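The Grerthorpe seed library is open again

Well, we did it! The seed library is back on its shelves at the Bindelmont branch, and it looks better than it has in years. When we closed it in the spring we had envelopes going back longer than anyone wanted to admit, half of them labeled "squash?" in pencil. Now there are 326 varieties, sorted by planting month, and every packet says where the seed was grown and in what year.

Ningsih Liew did most of the sorting at her kitchen table (thank you, Ningsih!) and ran germination tests on the older beans, 40 seeds at a time on damp paper towels. The Rondonuwu pole bean came through beautifully, so please try it. It climbs like mad, it doesn't mind our clay, and the pods stay tender even if you forget them for a few days. The Bellero tomato is back as well, after two summers without it, and I have already put four packets in my own bag.

Borrowing works the way it always did. Take up to six packets, sign the green notebook, and if your plants do well, bring some seed back in the fall. You don't need a library card. Members took home 2,418 packets last season and 263 came back, so there's plenty of room to improve on that, and I'd love to see it happen with lettuce, which is so easy to save once it bolts.

July is a fine time to start fall crops. Kale, beets and carrots can all go in now, and peas a little later if you can keep them watered through the heat.
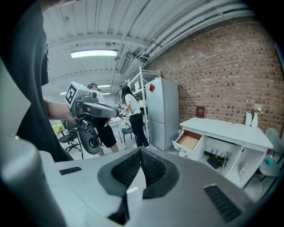

For carrots, lay a board over the row until the first sprouts show, and check under it every morning. I've had my best stands that way, even in dry years, and the purple ones in drawer nine are well worth a try.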